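Prestilo: teaching a simulated arm to tidy a kitchen
Final year project report, Rashti Robotics Lab

We wanted our learning system to pick things up from a crowded worktop, and for that it needed plenty of good examples. We made all of ours in simulation!

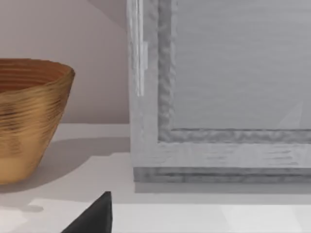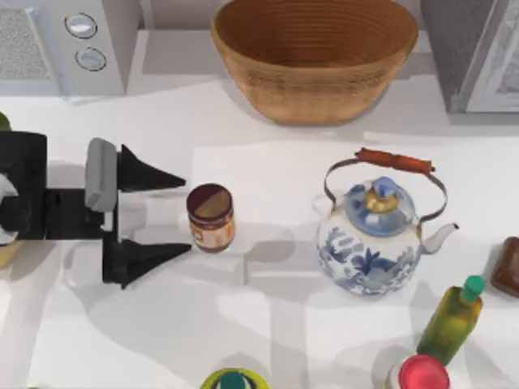 Each example is one attempt, steered by hand from start to finish. We recorded 800 in all and threw out 69 where the arm froze or the log was incomplete. Sessions ran to 50 attempts, with a break halfway (much needed). Our best find was that slow, slightly clumsy attempts were well worth keeping, as they gave the system far more to learn from near the object.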